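Zeichenkurs in Dumesstead wechselt auf Tagesaufgaben

Der Skizzenkreis Dumesstead stellt sein Programm im Mai um. An die Stelle der bisherigen Monatsthemen tritt eine Liste mit 277 Einzelaufgaben, von denen pro Kalendertag jeweils eine freigeschaltet wird. Das teilte Kursleiterin Chiharu Sakai den Mitgliedern am Montag mit.

Die Aufgaben bestehen aus einem Stichwort und einer Angabe zum Format. Vorgeschrieben ist ein Blatt bis maximal A5, das Material bleibt freigestellt. Bleistift, Tusche, Aquarell und Gouache werden gleich behandelt, digitale Arbeiten laufen in einer getrennten Rubrik. Die Bearbeitungszeit für die Vorzeichnung ist auf 14 Minuten angesetzt, für die Farbe gilt keine Grenze. Wer die Zeit überschreitet, vermerkt dies auf der Rückseite des Blattes.

Grundlage der Umstellung ist eine Auswertung des Archivs. Es umfasst derzeit 3.747 eingereichte Blätter. Nach Angaben von Sakai entstand der größte Teil davon in der jeweils letzten Woche eines Monats, kurz vor dem Abgabetermin. Die ersten drei Wochen blieben regelmäßig schwach besetzt. Mit der täglichen Vergabe soll sich der Eingang gleichmäßiger verteilen, was auch die Durchsicht erleichtert.

Die Stichwörter der ersten Woche stehen bereits fest: Schlüsselbund, Regenrinne, Kopfkissen, Brotmesser, Treppenabsatz, Gießkanne und Seekiste. Motive aus dem Haushalt überwiegen. Landschaften und Gebäude folgen ab der dritten Woche, Porträts sind in der Liste vorerst nicht enthalten. Das Nachholen versäumter Tage ist zulässig, das Vorarbeiten dagegen nicht.

Die Abgabe erfolgt weiterhin auf zwei Wegen. Originale nimmt die Papierhandlung Lemaire während der Öffnungszeiten entgegen, Scans werden über das Formular auf der Kursseite eingereicht. Verlangt wird eine Auflösung von mindestens 300 dpi ohne nachträgliche Farbkorrektur. Fotografierte Blätter werden angenommen, sofern sie parallel zur Bildebene und ohne Blitz aufgenommen sind. Der Dateiname besteht aus der laufenden Nummer der Aufgabe und dem Kürzel des Mitglieds. Abweichend benannte Dateien gehen ohne Prüfung zurück.

Neu geregelt ist auch die Besprechung. Bisher wurden die Blätter an einem Abend im Monat gemeinsam durchgesehen. Künftig finden zwei kürzere Termine statt, einer in Dumesstead und einer in Tindley, Beginn jeweils um 19 Uhr. Den Termin in Tindley übernimmt Vaughan Prendergast, der dort bereits den Aquarellkurs für Anfänger leitet. Besprochen werden pro Mitglied höchstens 2 Blätter, die Auswahl trifft das Mitglied selbst.

"Viele Blätter sind an der Vorzeichnung gescheitert, die zu lange korrigiert wurde", sagte Prendergast. Die Zeitgrenze sei deshalb bewusst knapp gewählt. Ob sie beibehalten wird, soll nach den ersten acht Wochen geprüft werden.

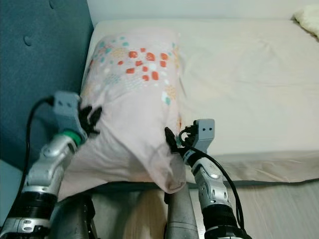 Zwei Roboterarme halten ein Kissen in blassrosa Bezug am Fußende eines Bettes.

Für bestehende Mitglieder ändert sich der Beitrag nicht. Die Monatsthemen des vergangenen Jahres bleiben im Archiv abrufbar, neue Einreichungen dazu sind nach der Umstellung nicht mehr möglich. Bereits abgegebene, noch nicht besprochene Blätter werden auf die beiden ersten Termine verteilt.

Eine Ausstellung ausgewählter Arbeiten ist im Gemeindesaal Prindunness vorgesehen - ein Termin steht noch aus. Gezeigt werden ausschließlich Originale, gerahmt wird vor Ort in einheitlichem Format. Anmeldungen zum Kurs nimmt Chiharu Sakai über die Kursseite entgegen.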